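Irkotero Open Day Set

README, last touched February 15, 2020

What you have downloaded is 213 short recordings from the October open day at the Raudsepp building, where we let visitors pick what the robot should go after. We had planned a tidy demonstration of cups and blocks. The visitors had other ideas, and the visitors had brought bags.

Contents
recordings/ one folder per attempt
requests.txt what the visitor asked for, typed as spoken
notes.txt operator remarks, mildly edited for language

How it was collected
Two operators took turns at the Skestano arm. Each visitor got one request. Some 10 people came back and claimed to be somebody else, and they are in here too.

Known problems
Folder numbers run to 245 — the missing ones were removed when visitors asked us to, or when the operator forgot to press record. Requests of the "no, the other one" kind were kept. We still don't know which other one. Clear plastic and glass are common, so if your method depends on seeing edges, good luck and please write.

Use
Fine for research and teaching. Don't use it to claim that the arm is fast. We were there.

Contact
Celina Pietrzak, Flallport. She answers mail about the data and ignores mail about the parking.

Sample views
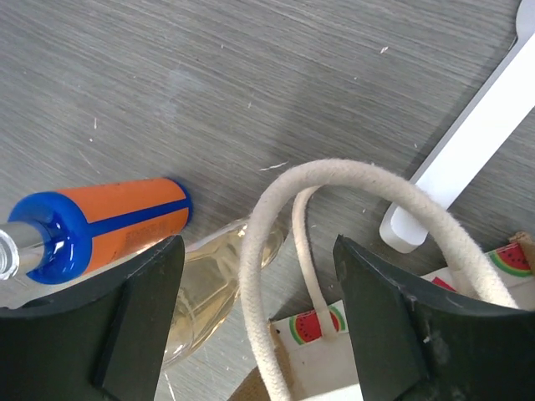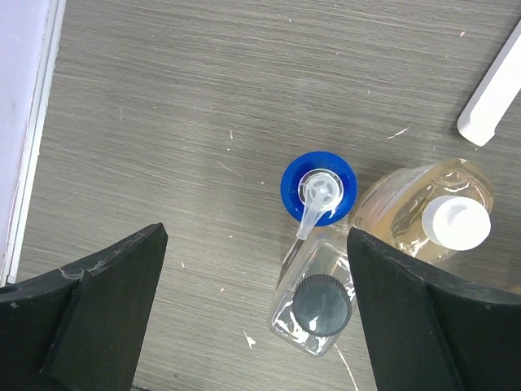

Wrist views over the gray table. First: orange tool, bottle, watermelon tote and white spoon. Second: bottles, one with a pump.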